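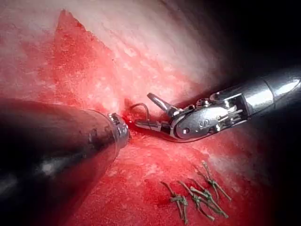 Two-arm suturing build moves to Romon workshop

17/11/2024

Skernura, a two-instrument suturing setup assembled by members of the Romon shared workshop, is now running tied stitches under manual control. Erasto Shirima began the build in June on a bench at home and moved it when the cable drives outgrew the space. The controller code is over 800 lines and handles tremor filtering and motion scaling. Both instruments have wristed tips, and the thread is passed from one to the other between throws.

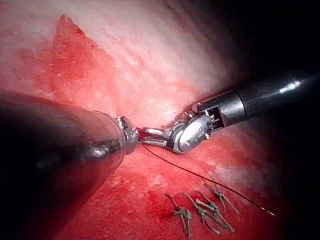 Workshop Builds

Cable stretch remains the main fault. Tension is reset after every 13 throws, and Shirima is testing a spring tensioner designed by fellow member Nikzad. A second controller board is on order. 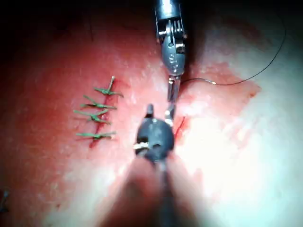

Four green knots along the seam, with the needle driver above the pad.

Wiring diagrams are kept in the Nostitz folder on the workshop server.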